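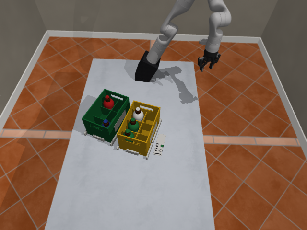 ## 3. Envases retornables y memoria del reparto

Pocas cosas cuentan tanto sobre la vida de un barrio como el viaje de vuelta de una botella vacía. En el caso de Cavalcanti, el retorno de envases organizó durante décadas las mañanas de media población, y sin embargo apenas ha dejado rastro en la bibliografía local. ¡Una lástima, porque los libros de reparto de la embotelladora Dranier son una fuente magnífica! Se conservan 24 cuadernos, escritos casi siempre a lápiz, con 1.383 asientos legibles en los que figuran la calle, el tipo de envase y el importe del depósito.

### 3.1. El depósito como crédito menudo

De esos asientos, 775 corresponden a devoluciones hechas en tiendas de comestibles y el resto a domicilios, tabernas y comedores de fábrica. Lo más sugerente aparece en los márgenes. El tendero anotaba el casco devuelto como pago parcial de otra compra – pan, jabón, petróleo para la lámpara – y el depósito circulaba así como una pequeña moneda de barrio. En noviembre las anotaciones se multiplican, coincidiendo con el cierre de cuentas de la temporada, y hay páginas en las que cuesta encontrar un hueco en blanco.

### 3.2. La caja como unidad de cuenta

La caja de botellas merece un comentario aparte. En los cuadernos más antiguos se cuenta por cascos sueltos; en los 10 últimos, la caja pasa a ser la unidad habitual y las fracciones se expresan como «media caja» o «caja corta». El cambio simplificó mucho el trabajo del repartidor, que podía cuadrar la ruta de Lakotach de un vistazo. También dio lugar a un vocabulario propio, todavía vivo entre los vecinos de más edad, que distingue las cajas por el color antes que por la marca (fig. 1).
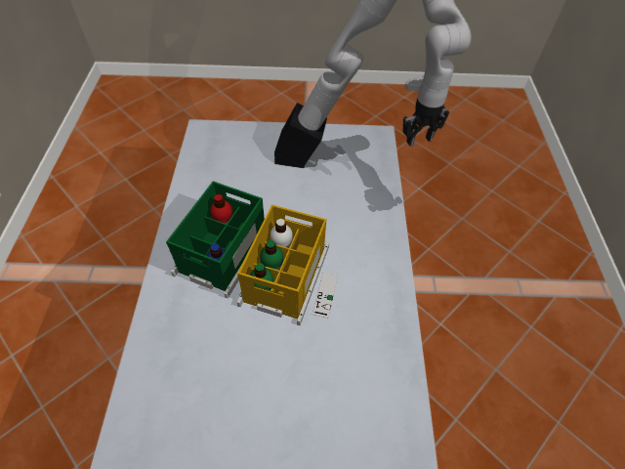
**Figura 1.** Dos cajas de botellas, una verde y otra amarilla, colocadas una junto a otra sobre una mesa blanca.

La ruta de Stilham ofrece un contraste muy rico. Allí el depósito se liquidaba en metálico y los márgenes están casi limpios, salvo alguna suma corregida. Queda por estudiar si la diferencia responde a la distancia, al tipo de clientela o a la costumbre de cada repartidor; los recibos sueltos guardados entre las páginas, aún sin catalogar, son el siguiente paso.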